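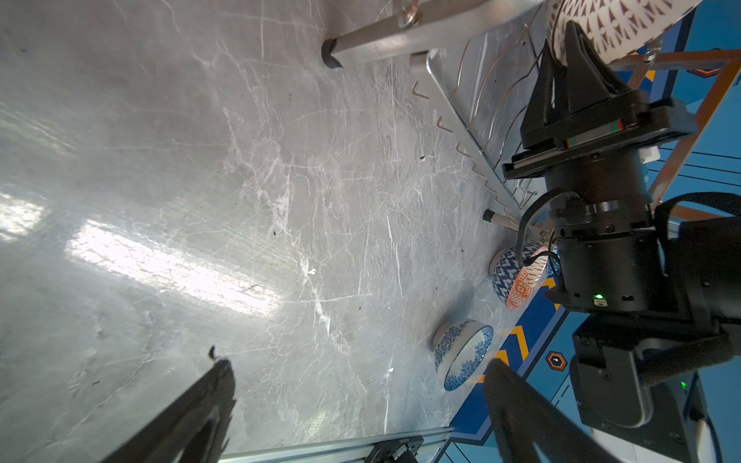
News from the gripper trials

Since June our group at Baltum compares two gripper jaws for kitchen work, the Ninder and the older Verhoeven. The task is always the same: take bowls from the table and place them in a dish rack. It sounds simple, but ceramic bowls are smooth and the rim has a curve, so a small error in the angle of the wrist is enough to lose the grip.

Each jaw made 125 attempts with the same arm and the same controller settings. The Ninder dropped 2 bowls and the Verhoeven dropped 4. We do not want to make too much of this difference. What we noticed more clearly is that the Verhoeven needs a longer approach when a bowl lies on its side, and then the wrist comes very near to the rack.

Nele Boersma also looked at the wrist camera. Reflections on a shiny tabletop disturb the detection of white rims, and she has now lowered the exposure by two steps. This helped with the rims, but dark patterns became harder to separate from the shadow of the fingers. She will test a second setting before we change the jaws again.

The measurement tables are in the Lurkunent folder, under November 2021. Questions about the controller settings can go to Hanneke Visser.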